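3. Visual grading of pale hardwood panels

3.1 Background

Small furniture makers buy most of their maple by eye. A panel is lifted from the stack, turned over once, and either accepted or put back. The rules used to make that choice are rarely written down, and where they are, they tend to follow the older sawmill grades, which were drawn up for rough boards and not for panels that have already been planed and cut to size. Cordier and Siriwan raised this problem in their earlier work on beech, and much of the method used below follows theirs.

The difficulty with maple is that it is pale. A small knot that would pass without notice in oak or walnut stands out on a cream ground, and buyers respond to it strongly. At the same time, a wavy grain is often wanted, and may raise the price of a panel that would otherwise be sold as second grade. The two effects pull against each other, and graders differ in how they weigh them.

We were interested in how far graders agree when they are given no written rule, and whether a short written rule brings them closer together. We did not set out to say which grade is correct. In the trade there is no such thing apart from what the buyer will accept, and a panel refused for a table top may be sold the same day for drawer fronts.

3.2 Panels and graders

The study used 97 panels supplied by the Lemaire yard at Ranport. All had been kiln dried, planed on both faces and stored flat in the yard's heated shed. Panels with splits, bark edges or machine damage were taken out before the study began, as every buyer would refuse them and they would have told us nothing. One face of each panel was marked on the back in pencil as the face to be graded, and graders were asked not to turn the panel over.

The 19 graders came from workshops in Ranport and Ranby. All of them bought hardwood as part of their normal work. Some had been trained in a sawmill, others had learned in the workshop, and a few had come to furniture from boat building. They were not told the purpose of the study beyond the fact that it concerned maple, and they were asked not to discuss the panels with each other until both rounds were over.

Each grader placed every panel in one of 3 grades: first, second or reject. No limit was set on time. Graders could tilt the panel to the light and touch the surface, as they would in a yard, but they could not wet it. Wetting is common practice among buyers of figured wood and brings out the grain very clearly, but it would have changed the panels for whoever graded them next.

3.3 Features recorded

Before grading began, two of the authors recorded the visible features of each panel. Knots were noted by size and by place on the face, with the middle third kept apart from the outer parts. Streaks were noted as light or dark against the ground colour. Grain was put down as straight, wavy or mixed, following the wording already in use at the Lemaire yard. Figure 4 shows the kind of surface in question. 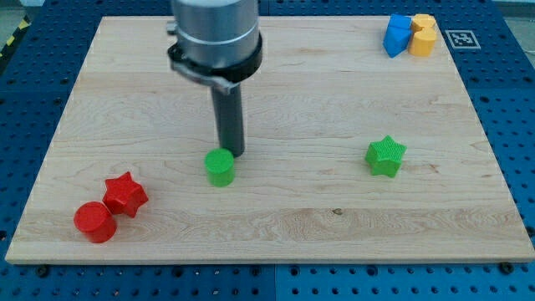
Figure 4. Pale maple board with wavy grain, darker streaks and a small dark knot near the lower middle.

The record was made without reference to the graders' choices. Where the two recorders disagreed, a third (Tufa) looked at the panel and decided. Most of the disagreements concerned streaks, which shade gradually into the ground colour and have no clear edge. Knots caused little trouble, apart from the smallest ones, which one recorder tended to treat as flecks. We settled on calling any closed dark spot a knot if it interrupted the line of the grain.

Colour was harder. Maple ranges from near white to a warm honey shade, and both may be found within a single panel. We tried a printed colour card at first and gave it up, as the card and the wood did not change in the same way under different lamps. Colour was in the end recorded only as even or uneven.

3.4 The written rule

For the second round, held in November after a gap long enough for the graders to forget single panels, each grader was given a half-page rule. It was drafted by Lecomte and tested on a small group of joiners who took no further part. The rule said that a knot in the middle third moved a panel down one grade, that knots elsewhere were to be ignored unless loose, and that streaks were to be ignored altogether. Wavy grain was not to raise or lower the grade.

Several graders objected to the last point. Their view was that grain is the first thing a customer sees, and that a rule which leaves it out is not a rule about maple as it is sold. We kept the wording as it stood so that the two rounds could be compared, but the objection is a fair one and we return to it in Section 5.

3.5 Agreement between graders

In the first round, agreement was good at the two ends of the range and poor in between. Panels with straight grain, even colour and no knots were placed in the first grade by nearly everyone. Panels with several knots were mostly rejected. The panels in the middle, which make up the greater part of any ordinary delivery, were spread across all the grades, and the spread was widest where a wavy grain and a small knot were found on the same face.

In the second round the spread narrowed. We had decided beforehand to call a panel settled if at least 80 per cent of graders gave it the same grade, and more panels met this test with the rule than without it. The gain came almost wholly from knots. Graders who had been severe about knots near an edge became less so, and those who had let central knots pass became stricter. For streaks the rule made less difference than we expected. Some graders told us afterwards that they had followed the rule as written but had felt they were passing poor panels.

Training had a smaller effect than we had assumed. Graders from a sawmill background were closer to each other in the first round than the rest were, but in the second round the groups could not be told apart. This differs from the result Jacquet reported for ash, where the sawmill group stayed distinct throughout. Ash is a coarser wood with a strong, open grain – small knots are easily lost in it – and the two cases may not be directly comparable.

One further point concerns light. The shed at Ranport has windows along one side only, and panels graded late in the afternoon were seen mainly by lamp. We found no clear shift in grade with time of day, but the graders themselves believed there was one, and two of them asked to see certain panels again by daylight. These requests were refused in both rounds. A follow-up study under fixed lamps is planned at the Nisatia workshop, using panels from the same yard.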